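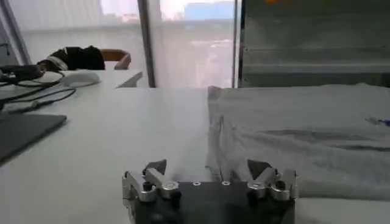 What is in the Maleneck leaf-roll records?

Notes on 62 hazel leaves that caterpillars rolled, folded or otherwise ruined, collected along the edge of Maleneck wood over two springs, with one row per leaf.

Files

leaves.csv holds the main table. shrubs.csv gives each of the 23 hazels a code, a height and a remark from Lajos Pap on how hard it was to get at. The remarks are not standardised and we have left the swearing in. notes.txt is everything that would not fit in a column, including a long disagreement over what "tight" means.

Columns in leaves.csv

leaf_id: our own label. It carries no meaning and should not be sorted on in the hope of finding any.
shrub: matches shrubs.csv.
shape: roll, fold, flap or mess.
silk: none, some, plenty.
occupant: larva, pupa, empty, spider, other.
opened: y or n. We opened 56 of the leaves. The rest were left shut because Tassanee Kongkaew wanted to see what came out of them.
emerged: filled in only for leaves kept shut.

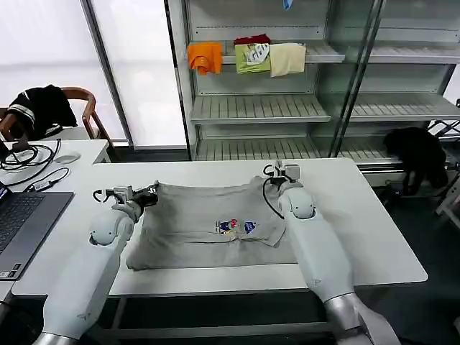

Shape is the column most likely to annoy you. A roll goes round at least once and a fold is the leaf doubled along its main vein, and so far everybody agrees. A flap is where only the lower part of the leaf has been turned up across the middle. The grey T-shirt on the white table has it more or less right: lower flap over the body, one crease running straight across, surface a bit wrinkled. If a leaf looks like that, call it a flap, even if the caterpillar plainly had grander plans. Anything else is a mess, a category we defended at length and then used far more than we meant to.

Silk was judged by eye in daylight. Elias Kassab scored the first spring and Aiguo Shi the second, and Elias is the more generous of the two. We did not correct for this. If you compare the years, compare them with that in mind - or drop the column and save yourself an evening.
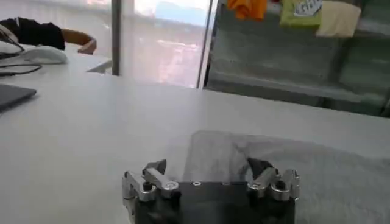
The occupant column has its own troubles. Spiders move into old rolls and sit there looking as if they built the place, so "spider" tells you who was at home and nothing about who did the work. "Other" covers earwigs, one very small snail and something Lajos insists was a seed.

Known problems

Leaves above head height are badly under-sampled. The ladder was at Dusley.
Rows from late May in the first spring have no time of day.
Shrub codes beginning with R were written down in the rain. We think they are right.
Species names are missing throughout. Several of these moths are hard to tell apart as larvae, and we would sooner publish a blank than a guess.
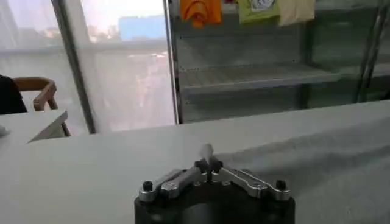
A few larvae were also lost between the wood and the kitchen table. They are entered as empty in the first version of the file and as blank in the current one, so please use the current one.

Use

Free to copy, teach with or argue over. Please credit the Maleneck leaf-roll records. Corrections to Ottó Vörös, who looks after the files and would like them one row at a time.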